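Open Day at the Hurkton Robot Lab: Your Questions

When is it?
Dec 17, 2019. Doors open at 6 and the last group goes in at 7. We're at 1074 Martens Road, second door past the bike racks.

Do I need to sign up?
Yes please! Each group holds 18 people and the early ones fill fast. Write to Nermin Sezer at the front office and she'll put you on the list.

What will I get to see?
Two-armed robots working at an ordinary table with ordinary stuff – a bowl, a tote bag, a box of tissues. It sounds like nothing much, but wait until you see how much thought goes into getting a gripper onto the rim of a bowl. We still crowd in to watch, and we work here.
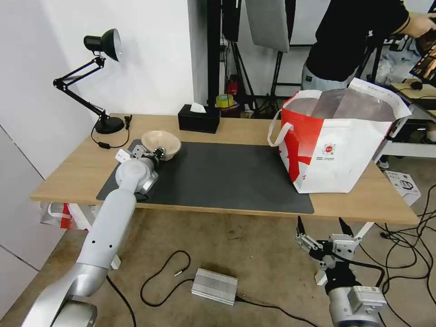
Cengiz Ekinci runs the table session and loves being interrupted, so ask him anything you like (how the fingers know when to stop squeezing is a great place to start). He'll also go over the Orken project for anyone who wants the longer version.

Can I bring my kids?
Absolutely. Under 12s need an adult with them and everyone stays behind the line while the arms are moving.

Will something go wrong?
Quite possibly – things get dropped, and we talk about why.

Can I take photos?
Yes, just no flash near the tables.

Where do I park?
The Grarnimlow lot across the street is free in the evening. Bring a coat, it's a bit of a walk in December.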